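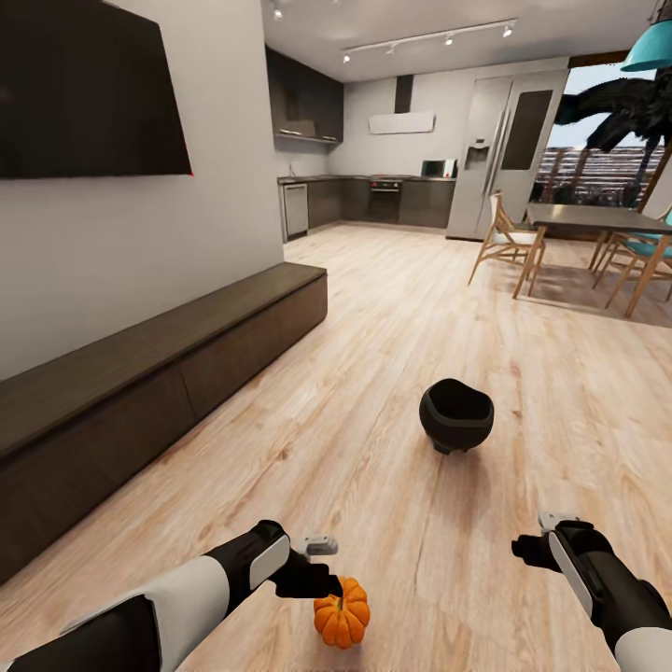
The simulated apartment, with both arms at floor level and the pumpkin and bowl set out.

Mwanahawa Obura has been planning equipment purchases for Eltach's home handling group for six years, and she says the spreadsheet she opens first these days has no hardware in it. It lists simulator seats, compute hours and the time of the two people who build the rooms.

"We used to buy the arms and then find out what we needed them for," she says. "In March I had three requests for grippers on my desk, and I sent all three back and asked for simulation results first."

One of the three came from Thongchai Wattanapong, who runs the pick-and-place work. He wanted a wider gripper for round objects and had a quote from Zendley in hand.

"I was annoyed for a day or so," he says. "Then I went and did it. We already had an apartment model, so it was mostly a question of putting the right things on the floor."

The pumpkin was his choice. It has ribs, a stem that gets in the way, and no flat side to close on. A box or a can, he says, would have told him very little about which fingers to order.

Obura's budget for the project is split in two. The first part pays for simulation and is released at the start. The second covers hardware and is held until there is a written recommendation with part numbers. The simulation part came to 155 compute hours, plus 67 hours of staff time, most of it spent on contact settings.

"That second number is the one people leave out," she says. "They ask me for software and forget that somebody has to sit there and get the friction right."

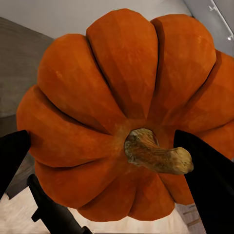
Wattanapong agrees that contact is where the hours go. Arm reach can be checked in an afternoon, he says, but finger shape and grip force take weeks, and those are the items with long lead times — so he now starts on them first.

He ran 217 trials before writing his recommendation. He asked for one pair of spare fingers per arm and dropped a wrist sensor from the original list. The revised order is $2,915 lower than the first one.

Obura doesn't want too much made of the savings. "A simulator won't tell you what breaks in month five," she says. "I still keep a line for spares, and I still want a loan unit from the supplier before we sign."

The loan unit is booked. Wattanapong has also asked for a small produce budget, which she approved without a form.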